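Ye-rin Chae
Sunday, January 23, 2022

1/ Went through the Nonden police department's new response time report last night. All of it, footnotes included. The chief says officers are getting to emergency calls faster than they have in years. I have some questions.

2/ The headline is that the median is down by 24 seconds. Fine. Down from what? The old reports started the clock when the call was picked up. The new one starts it when a car is assigned. Page 2, small type.
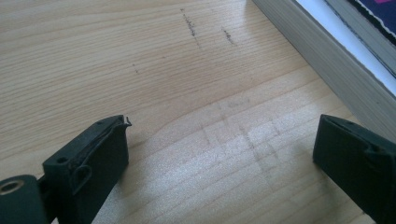
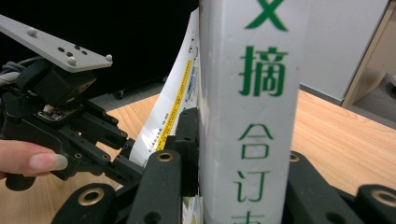

A tabletop, then the spine of a bound volume.

3/ If a call sits in the queue for ten minutes before anyone is sent, those ten minutes are gone. They don't count against anybody. I'd be faster too if my clock started when I got in the car.

4/ The change came in last April. I can't find a council vote on it, or a memo, or even a press release. The department's spokesman told me it was "a technical alignment." With what, he couldn't say.

5/ Then there's the sample. The report covers 2102 calls from the Riviere and Iro districts. Trestska is left out "pending data review." Trestska is where people have been complaining about slow response – loudly, at every public meeting I've sat through.

6/ A woman who runs a shop there told me she waited about 500 seconds on hold before a dispatcher even took her address. She timed it on her phone. None of that wait would show up under the new method.

7/ Could there be a good reason for all this? Sure. Maybe the Trestska data really is a mess. Maybe assignment time is easier to log. Then publish both numbers side by side and let people look.

8/ I asked for the raw dispatch logs. Was told they're "under review" too. Asked who is reviewing them. Was told to put that in writing, so I did, twice.

9/ A couple of replies saying I'm anti-cop. The patrol officers I talked to are more annoyed about this than I am. They don't control the queue and they know what the wait is like for callers.

10/ The council's public safety session is next on the calendar and the report is listed as "receive and file," meaning no discussion unless a member pulls it. If you live in Trestska, your member's office has a phone. Ask them if they plan to pull it – and time how long it takes them to pick up.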